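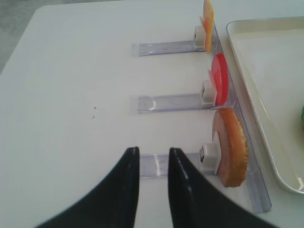
Can a Robot Make My Lunch Yet? Hisstead Had a Go at Finding Out

Home » News » Gadgets » Can a Robot Make My Lunch Yet?

March 28, 2025

I hate making sandwiches. I like eating them, I'd eat one right now, but the part where you stand at the counter pulling one floppy slice of cheese away from another floppy slice of cheese? Somebody else can have it. So when Hisstead said it was opening its workshop for an afternoon to show off a kitchen helper called Prikska, I was in the car before I'd finished reading the invite (okay, I finished it at a red light).

Prikska is an arm with two fingers on the end, and Hisstead wants it behind the counter at sandwich shops first and in home kitchens some time after that. The job they've been drilling it on is picking up one slice of food at a time from a rack and putting it where it belongs. Toy food for now! I did ask about real tomatoes and got a laugh and a "not near the motors, please."

They've been at this since November, and the team says Prikska has made 3,000 practice grabs in that time. On the afternoon I visited they ran 50 more with the door open so all of us could crowd around and get in the way. I'm told the success rate is going up, but they wouldn't give me a number, and I asked more than once. From where I stood it got most of them. When it missed, it mostly missed by a hair: a finger came down a little too far over, the slice tipped, and the whole arm backed off and lined itself up again like a person trying to parallel park with an audience.

And boy, is it slow. I timed a few on my phone and then gave up and got a coffee, and when I came back it was still working on the same sandwich. At my house that sandwich would be long gone and there'd be a plate in the sink. But I have to say I got kind of hooked on watching it. You start rooting for the thing. A woman next to me clapped every time a slice made it across, and by the end I was clapping too.

The tough bit, according to the engineers, is that thin flat food is a pain to hold. Squeeze hard and you've crushed it, squeeze soft and you drop it, and the fingers have to come in at just the right angle in the first place. A rack that stands every slice up with space between them takes a lot of the guesswork out. Your fridge does no such thing. My cheese lives in a ripped bag under the lettuce, and I'd love to see anybody's robot deal with that. When I brought this up, the answer was that shops can set their counters up to suit the machine and families won't, so shops come first. Fair enough, I guess, but it does mean my lunch is still my problem.

Hisstead isn't the only one poking at this. Podstead, the shelf-stocking outfit across town, has its own machine named Radu that puts boxes back on store shelves overnight. I caught it at a demo last November and it was a lot quicker than Prikska, but then a box is a box. It has corners, it stays put, and it doesn't bend when you look at it funny. Podstead told me at the time that chores at home weren't in its plans at all, and I haven't heard anything different since.

So where does that leave those of us who'd happily hand over the butter knife? Waiting, mostly. Hisstead hopes to get Prikska into a working sandwich shop for a trial later this year, with a person standing by the whole time, and it hasn't named the shop or said a word about price. I pushed on the home version and got a shrug and a smile. Dishes, laundry and wiping down the counter aren't even on the list yet, and I did check, believe me, laundry was my very first question.

There's another open afternoon planned once the team moves on to real bread. I've already signed up, and I'm bringing my own cheese.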